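Skoltham Library Service: In conversation with Pei-shan Chuang
Jun 12, 2019

Pei-shan Chuang joined the Skoltham Library Service as Head of Home Reading, a programme that delivers books to residents who are unable to visit a branch. She spoke to King-fai Tsao for the staff bulletin.

The programme serves 255 households from 3 branches. Ms Chuang explained that most readers are visited every fortnight and that each keeps a written record of preferences. "We ask what people have enjoyed, and we also ask what they gave up on," she said. "The second answer is often more useful to us."
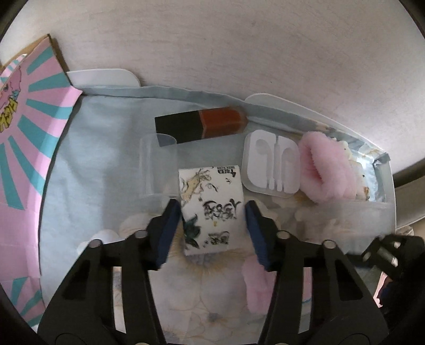
A small illustrated box in a lined tray.

Asked about large print, Ms Chuang acknowledged that supply had fallen behind demand. The service bought 36 new titles in the spring, chiefly crime and family sagas. "Our readers finish them quickly and talk to one another on the telephone. By the time a book reaches the fifth person, the ending is known."

She was firm on the matter of fines, which the programme does not charge. "A book may be late because the reader has been in hospital. I see no purpose in sending a letter."
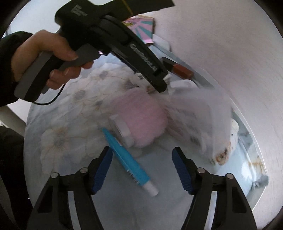

Talking books remain popular, particularly in the Wivetti Road area, where 14 readers borrow nothing else. Ms Chuang hopes to extend the range in August to include poetry and local history, subject to the agreement of the branch managers.

Her own reading, she admitted, has suffered. "I have had the same novel beside my bed since I started in this post. I renew it every month, like everybody else."

Residents who wish to join the programme may apply at any branch desk or ask a relative to do so for them.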